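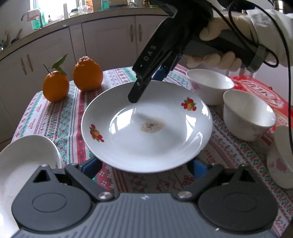

Where does most of the food discarded at a lunch club go to waste, on the plate or before it gets there?

Before it gets there. At the sites in this project, the larger part of the discarded weight is food that was cooked, held hot and never served. Plate leftovers come second, and trimmings from preparation are third.

Reading time: 6 minutes

Lunch Waste Measurement, Pamby: Second Progress Report to the Plarisska Fund

1. Scope of this report

This report covers project work from March to the end of May. It follows the first report, which dealt with site agreements, the purchase of scales and the drafting of the weighing procedure. The present period was the first in which all sites submitted weights, and most of what follows concerns the quality of those weights and what can reasonably be drawn from them.

The project covers eight lunch clubs in and near Pamby. Between them they serve nearly 2,000 meals a week, almost all at midday. Six clubs cook on the premises. The other two receive hot food in insulated boxes from the Kaewkla kitchen and portion it on arrival. The distinction matters for several of the results below.

2. Data collected

Usable weights were recorded for 323 lunch services. A service is treated as usable when all three waste streams (preparation, unserved, plate) were weighed, the container tare was deducted and the number of meals served was entered on the same sheet. Services with one stream missing were excluded in full. We considered estimating the missing stream from the site average and decided against it, as the gaps are concentrated at busy services and an average would understate them.

The total discarded weight across usable services was 1,218 kilograms. The figure includes inedible parts such as bones, peel and tea leaves. It excludes liquids, with the exception of soup and gravy, which are drained through a strainer for one minute and weighed as two fractions. The liquid fraction is recorded but has been left out of the total until we are satisfied that the draining step is done the same way everywhere.

Missing data had three main causes. Early in the period, two sites emptied the plate-waste container before weighing it when the container filled up mid-service. A second container has been supplied to each. Battery failure in the scales accounted for a further group of losses in April, and spare batteries are now kept with each scale. The remaining gaps are sheets with no meal count.

3. Equipment and software

The bench scales have performed adequately. Each is checked at the start of the week against a steel reference weight, and the reading is written in the margin of the sheet. Drift has stayed within the tolerance set in the procedure at every site except one, where the scale had been stood on a folded cloth to stop it from sliding. It now sits on a rubber mat cut to fit under all four feet, with the level rechecked.

Entry of the sheets into Tusska, the database used for the project, took longer than planned. The import template rejects any row in which the meal count is lower than the number of portions cooked for a named special diet, and this occurs legitimately when diners with special diets are absent. The rule has been relaxed to a warning. Rows rejected before the change were re-entered by hand and compared against the paper.

Tusska also rounds weights to the nearest ten grams on import. This is acceptable for the unserved stream and marginal for preparation waste at the smallest site. Unrounded values are retained in a separate file so that the effect can be tested at the end of the project.

4. Findings to date

4.1 Unserved food

Unserved food is the largest stream at the six cooking sites. Within it, starches dominate: boiled potatoes, rice and pasta in that order. Cooks at these sites prepare starches in fixed batches determined by pan size, and the batch is seldom adjusted when attendance is expected to be low. Meat and fish dishes are portioned against a booking list and produce little surplus.

Rice presents a particular difficulty. Food safety rules at the sites do not allow it to be held or reused in the way that some vegetables can be, so any overproduction is discarded the same day. One site has moved to a smaller rice pan with a second batch started only when the line is half served. Waste at that site fell in May, but attendance also changed in the same weeks and the two effects cannot yet be separated.

4.2 Plate waste

Plate waste varies more by menu than by site. Services with a mixed stew show low plate waste. Services with a separate boiled green vegetable show high plate waste, and sorting trials carried out at two clubs indicate that the vegetable makes up the greater part of it. Whether this reflects portion size, texture or preference is outside the scope of the weighing. A short comment card is being drafted for use in the next period.

Plate size was raised at the last review meeting as a possible influence. The clubs use whatever crockery they own, and diameters differ between and even within sites. We have recorded the dominant plate diameter for each club and will include it as a variable, although with this number of sites any relationship would have to be strong to be visible.

4.3 Delivered meals

The two sites supplied by Kaewkla show much lower unserved waste on their own sheets. This should be read with caution. Overproduction in a central kitchen is discarded at the central kitchen, and Kaewkla's own waste is weighed in a single container together with that of its other customers. We have asked for a separate container for the Pamby order on selected production days. Kaewkla has agreed in principle and the details are being settled. Until those weights are available, no comparison between delivered and cooked-on-site meals should be quoted from this project.

4.4 Preparation waste

Preparation waste is small, steady and mostly inedible. Two sites buy peeled potatoes, and the peel does not appear in their figures. A note to this effect has been added to the site records. We do not propose further work on this stream beyond continued weighing.

5. Deviations from the plan

The sorting trials were planned for four clubs and carried out at two. The work requires a separate table with drainage, and the other two clubs had no suitable space outside the serving area. We request that the condition be amended to two clubs, with the trial at each repeated in the fall when the menus change.

Training of the weighing staff was repeated once at every site, which was not budgeted. The cost was met from the travel line, where there was an underspend - the deliveries to outlying sites were combined with existing supply runs. No change to the total grant is requested.

6. Work in the next period

Weighing continues without a break through July, with reduced services at the clubs that close for part of the month. Batch-size changes for potatoes and rice will be introduced at three of the cooking sites, one site at a time, with the others left unchanged as a reference. The comment card will be tested at one club before wider use. If the separate container at Kaewkla is in place by then, its results will be given in their own section of the next report.

The strainer procedure for soup will also be rewritten. At present it specifies the draining time and omits the mesh, and the sites have been found to use at least two kinds. Strainers of a single type have been ordered.

Comments (4)

Guest
Are the meal counts in section 2 plates served or people signed in? At our club they differ most days because of second helpings.

Project office
Plates served. Second helpings on the same plate are not counted as a new meal. Section 3 of the procedure will be reworded to state this.

Guest
We tried a smaller potato pan last year and ran out twice in the first week. After that the cook kept a tray of bread ready and it was fine. Worth adding bread to the sheets if other clubs do the same, otherwise the surplus moves to a line you don't weigh.

Guest
Can the sheet have a bigger box for the tare? It is hard to write in with wet hands.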